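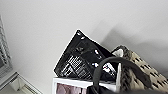

How to make onion and date chutney

8 min read

June 2018

I have been making this chutney for several years and I have changed it many times. The version on this page is the one I am satisfied with. It is dark, quite sweet, a little hot, and it goes well with hard cheese, cold chicken or a plain boiled potato. You need one wide pan, one wooden spoon and a free afternoon, although for most of the afternoon you can do something else in the kitchen.

What you need

1 kg brown onions, weighed before peeling
500 g soft dates, without stones
500 ml cider vinegar
200 g light brown sugar
3 cloves of garlic
a piece of fresh ginger as long as your thumb
2 teaspoons yellow mustard seeds
1 teaspoon ground coriander
half a teaspoon chilli flakes
2 teaspoons fine salt
2 tablespoons sunflower oil

This amount fills four jars of the usual jam size, and sometimes there is a small bowl left over for the same evening. I would not double it the first time. A very full pan needs much longer to cook down, and the onions at the bottom can catch while the ones on the top are still swimming.

If your dates are the hard kind sold in a pressed block, cut the block in slices and pour over it just enough boiling water to cover. Leave it for 20 minutes and then drain it well. Soft dates don't need this.

Cutting the onions

Peel the onions, cut them in half from top to root, and slice each half as thin as you can. I used to chop them in small squares, but the chutney became like a paste. With slices you get soft threads which hold together on the bread. Fahad Qureshi, from whom I have the first version of this recipe, cuts half of them thin and half of them thick, and his chutney has more bite. Both ways are correct.

Cut every date in four. Look inside each one when you cut it, also if the packet says there are no stones. Grate the ginger and crush the garlic. 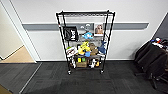
Wire shelving on small casters, with soft toys.

The slow part

Put the oil in the pan on a medium heat and add the mustard seeds. When the first ones begin to jump, add all the onions and the salt. Stir well so that every slice has a little oil on it. Turn the heat down, put the lid on and leave them for 20 minutes, stirring two or three times. They should become soft and see-through, but they should not have colour yet.

Now take the lid off. Turn the heat up slightly and cook for 25 minutes more, stirring more often towards the end, until the onions are the colour of a light caramel. If they stick, add a spoon of water and scrape the bottom of the pan. Please do not hurry this step. I did it once in ten minutes on a high flame, because guests were coming, and the chutney tasted burnt and raw at the same time.

Add the garlic, ginger, coriander and chilli and stir for one minute. Then add the dates, the sugar and the vinegar. Open a window before the vinegar goes in!

Bring everything slowly to a simmer and stir until you don't feel any sugar on the bottom. After this, the pan stays open on a low heat for 90 minutes. In the first hour you can stir it every ten minutes. In the last half hour you should stay near it, for it becomes thick quite suddenly.
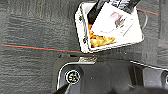 Shagufta Niazi wrote to me after trying it that her chutney was ready twenty minutes before the time I gave, and she asked if she had done something wrong. She had not. Her pan was much wider than mine, so the liquid went away faster. My own pan is an old Raller with high sides, and it is slow. Take the time as a guide and trust the test with the spoon more than the clock.

For the test, pull the wooden spoon across the bottom of the pan in a straight line. If the line stays open for a moment and no thin liquid runs into it, the chutney is ready. If it fills immediately, give it ten minutes more and try again. Remember that it will be thicker when it is cold. I stop when it still looks a little looser than I want to eat it.

Taste it now, but with care, as hot sugar burns the tongue badly. The vinegar will seem too strong. This is normal and you should not add more sugar to correct it. You can add salt, if it needs some.

The jars

While the chutney is in its last half hour, wash the jars and lids in hot water with soap, rinse them, and put the jars in the oven at 140°C for 15 minutes. The lids go in a small pot of boiling water for the same time. Take new lids if the old ones are scratched on the inside. They must have a coating, as vinegar attacks bare metal. I buy mine at the market in Nundgate, where Ebise Abera sells them separately from the jars, but any good kitchen shop should have them.

Fill the hot jars with the hot chutney, nearly to the top.

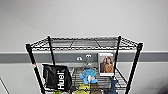

Push a clean knife down the inside of each jar to let out the air, and fill up again if the level goes down. Wipe the edge with a clean damp cloth, close the lid firmly and leave the jars to cool on a folded towel. Write the name and the month on a label when they are completely cold. On a warm jar the label comes off.

Waiting

The hardest part is to leave it alone. After one week it is still sharp. After one month it is good, and after 8 weeks it is as I like it. Keep the closed jars in a dark, cool cupboard. Once you open one, it must go in the fridge, and I finish it within four weeks.

Some changes you can make

Instead of cider vinegar you can use malt vinegar, which gives a darker and rougher taste. White wine vinegar works too. Check that the label says at least 5% acidity, and do not reduce the amount.

Dried figs can replace half of the dates. Remove the hard stem from each one and cut them smaller than the dates.

Iona Lamont puts in the peel of one orange, cut very fine, together with the sugar. I tried this in May and I liked it, especially with blue cheese.

For a milder chutney, leave out the chilli and keep the ginger. Red onions are possible as well, although the pretty colour disappears in the cooking and they cost more, so I keep them for salad.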